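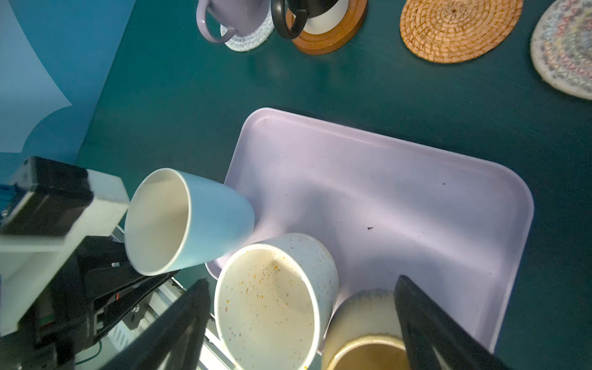
3 min read

I gave up buying coffee out on 10/26/26, which I know because I wrote it on the fridge calendar in the sort of handwriting people use for moon landings. The Zevville bakery had just put a flat white up again and I did the sums on the bus home. In the year to date I had spent $823 on takeaway cups, and the car rego was due.

So I bought a secondhand Lorkell machine off a bloke in Grolden for $731. Yes, I can subtract. The saving was going to arrive later, like the tram.

The first week I made 20 coffees and drank perhaps four. The rest went down the sink, tasting of burnt toast and, once, of descaler. The manual is a single sheet translated by someone with a grudge against verbs. I now own a tamper, a second tamper and an opinion on water.
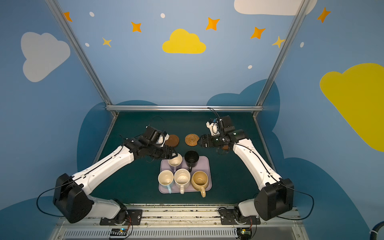

Milk is where I really come unstuck. The videos all promise a glossy swirl and mine comes out like bubble bath – every time, oat or full cream. I had pictured myself pouring little white clouds onto the top of a cup, tidy as the ones painted on that sky blue wall, and what I get is weather. My neighbour's kid said one looked like a kidney. It was meant to be a fern.

By January I should be ahead, provided I stop buying beans from Flanagan, which are lovely and cost roughly what prawns do. The bakery still waves when I walk past. I've started crossing the road.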